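The Arm in the Kitchen: Your Questions, My Answers

Posted 6/5/20 by Darren Oakley, kitchen lead, Mapplebeck staff canteen

Since we announced the Stirell arm I've been stopped in the hallway, on the stairs and once in the parking lot, so I'm putting all of it on one page. Clive Tapley from facilities helped me with the technical bits. If I got something wrong, blame me and not Clive!

Both views come from the simulated kitchen, with the arm at the sink in the first one.
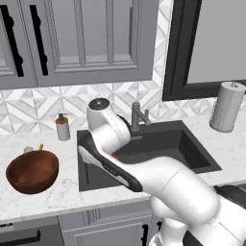
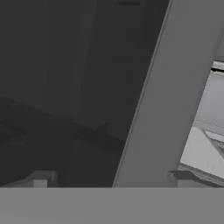

So what is it going to do all day?

Sink-side work, mostly. Moving bowls and cups off the counter, sorting what goes in the washer and what goes back on the shelf, that kind of thing. It won't cook and it won't serve. We get through 652 covers on a busy day and the dish end is where we always fall behind, so that's where it's going.

Why practice on a computer first?

Because bowls cost money and so do faucets. Tiltus (they're the people setting it up for us) ran 2,822 tries in the simulator before they'd even talk about a delivery date. I sat in on a session in March and it was weirdly gripping, like watching somebody else play a video game. I did ask if I could have a go and I was told no.

Is our kitchen going to look like that?

I wish. Marble countertop, marble tile on the wall... no. We're keeping our steel and our beige. The kitchen in the simulator is one Tiltus already had, and they'll swap in our measurements before the install.

Am I losing my job?

No, and I asked that one before any of you did, seeing as I started on dishes myself. All 5 of the dish crew stay on, same hours, same pay. What changes is the rota. Two people per shift stay at the dish end with the arm and the others move to prep, which we've been short on forever. If you hate prep, come tell me. I can't promise anything but I'd like to know now and not in August.

Do I have to learn to program it?

Nope. You'll learn how to start it, pause it, and clear it when it gets stuck on something. The training is 20 minutes, plus however long you want to stand there asking questions. Aminu Olaniyan is running it and he's very patient, he taught me the new ordering system.

What if it drops something?

Then we sweep it up, same as when I drop something. Hit pause first, please, and don't reach in while it's moving. Write it in the Mukska log by the door so Tiltus can see what went wrong.

Can I tell it to stop if I don't like what it's doing?

Yes, any time, and you don't need to check with me or anyone else. I'd much sooner have ten pauses we didn't need.

Is Stuart Oakley related to you?

My cousin, yes, and he's in accounts, and he had no say in buying it. Next!

Who do I talk to?

Me for anything about shifts or jobs, Clive for anything with a plug on it. Darren Bellamy on nights if you can't catch either of us (wrong Darren, but he'll pass it on).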